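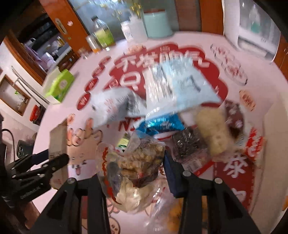 **Does cutting motion-smeared frames out of hand-held gripper demonstrations help a grasping policy?** Only a little on boxes, and it made results worse on soft packages, so we kept most of the smeared frames in the final training set.

## Method

We recorded 300 demonstrations of picking up packaged goods from cluttered tables, using two hand-held grippers with a camera on each. Recording began in May at the Zekstead site. Items included cardboard boxes, bags of dried food and shiny plastic packets.

Our blur filter, Trandis, scores every frame for sharpness. It flagged 3,308 frames. We then trained the same policy twice - once on everything, once with the flagged frames removed - and ran each version on the Irkanik arm for 80 trials.

## What we found

Of the flagged frames, 1,126 fell in the last second before the fingers closed. Removing them left gaps exactly where the policy has to decide how far to close. On bags the filtered policy tended to stop short, or push the bag along the cloth.

Reflective wrapping was a separate problem. Trandis often scored glare as sharp detail, so some badly smeared frames passed.

## Changes made

- Flagged frames near contact are kept and given a lower weight.
- Flagged frames during travel are dropped.
- The threshold is now set per recording in the Cusi config file.

We have not yet tested the weighted version on clear packaging.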